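**Fasstead Room Runner – planning and buying page for small hotels and serviced apartments**

The Room Runner is the delivery robot we get asked about most, and it's easy to see why. It carries towels, toiletries, late snacks and forgotten phone chargers from the front desk to the guest's door, and it does it all evening without anyone leaving the desk. We've now planned it into properties from 16 rooms up to 106, and the small ones get just as much out of it as the big ones. Maybe more!

What follows covers what you get, what it needs from your building, and how to set a budget you won't have to reopen in March.

## What comes in the crate

- One Room Runner with a locking top bin
- Charging dock with wall bracket
- 2 battery packs (one rides, one waits)
- Front desk tablet with the Tiseo dispatch app already loaded
- Spare wheel set and a bag of bin liners

The bin is a good deep one. A folded duvet goes in if you press it down, and the lid still latches.

## What it needs from your building

Floors first. Low-pile carpet, vinyl, tile and sealed wood are all fine. Deep shag slows it down, and loose rugs should be taped or moved. Door thresholds on the route need to be low and beveled.

Elevators are the big question for most buyers. If yours has a controller from the last several years, the Rao link box can usually talk to it, and the robot calls its own ride. Older elevators need a visit from your elevator company before you order. Please get that quote early – it's the line that surprises people.

Then there's power in the rooms. Many owners pair the robot with small in-room devices: a door chime so guests hear the delivery, or a sensor that tells the app whether a room is occupied. If your rooms run on key card switches, the outlets may go dead when the card comes out, and anything plugged into them goes quiet too. Walk every room type before you order and note where the card holder sits, what it cuts off, and which outlets stay live.

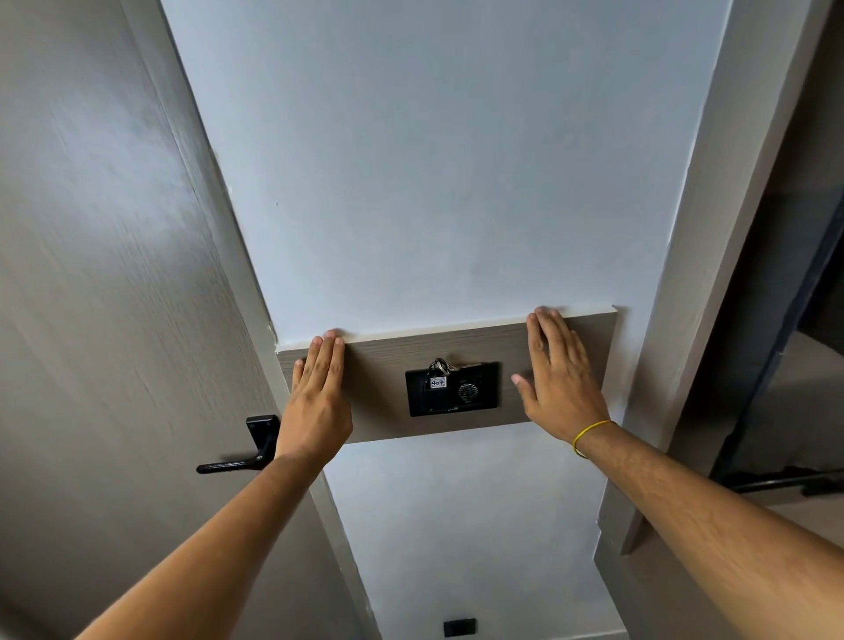

## Your walk-through list

1. Start at the desk and walk the full route to the farthest room. Time it.
2. Note every door on the way and which way it swings. Fire doors that close on their own need a hold-open or a powered opener.
3. In each room type, pull the card and test each outlet with a lamp. Write the room number beside each result.
4. Measure the hallway at its tightest spot, with the housekeeping cart parked in it.
5. Check Wi-Fi at both ends of every floor and inside the elevator.
6. Pick a dock spot near the desk with its own outlet and a clear patch of floor in front.

Most owners do this in an afternoon. Send us your notes and we'll mark up a route plan for free, whether you end up ordering or not.

## Setting the budget

Put the robot, the elevator work and the in-room devices on separate lines. They come from different suppliers and they rarely land in the same month. For the setup line, plan on $2,000, which covers mapping, staff training and one return visit after the first few weeks. That return visit is my favorite part of the job – by then the staff have usually given the robot a name.

The Skinditz service plan is optional and can be added later. It covers batteries, wheels and the bin latch.

## Ordering

Tell us your room count, number of floors, elevator make and whether your rooms use card switches. We'll send back a written quote with each line split out, plus a loan unit request form if you'd like to try one in your own hallways first.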